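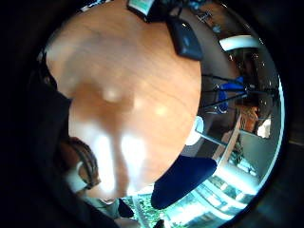

Household Objects and Their Claims
Handout 7: The round table

Reading before class: the Feltwood care leaflet and the two pages from the Gindix buying guide. Bring both. Mark every sentence you think the writer could not prove.

1. The sociable circle

The guide says a round table "brings people together." Maybe it does. I have yet to see a test that separates the shape from the size, the food and the people invited. What can be said is duller: a round top has no head and no corners, and it wastes floor space when pushed against a wall. Start from there.

2. What ends up on it

Ask owners what their table is for and they say meals. Look at the table on an ordinary afternoon and you find a phone, a charger, some cord that belongs to neither. In last year's class survey, 11 of 17 households kept at least one cable on the table where they ate. A small sample, and we picked it badly – most of the homes belonged to students. Don't quote it as a finding.

3. Shine

Leaflets treat gloss as proof of care. It is proof of gloss. A polished top throws back every lamp and window, and the glare can hide scratches as easily as it shows them. To check a surface, move your head, or turn the lamp off. Plundex sells a "restoring" oil for this purpose. Read the label and find the word that tells you what is restored. I couldn't.

4. Legs

Thin legs look light and leave room for knees. Whether they are steady is a separate question, and a sales photo won't answer it. Press down on the rim at several points and watch the far side. Ashour's catalog calls its model "rock solid" and gives no load figure.

Assignment

Choose one table you can visit twice, at different hours. List what is on it each time, then write 14 lines on what the owner says it is for. Keep the two apart. No adjectives from the leaflet.

Due 15 August 2020, on paper.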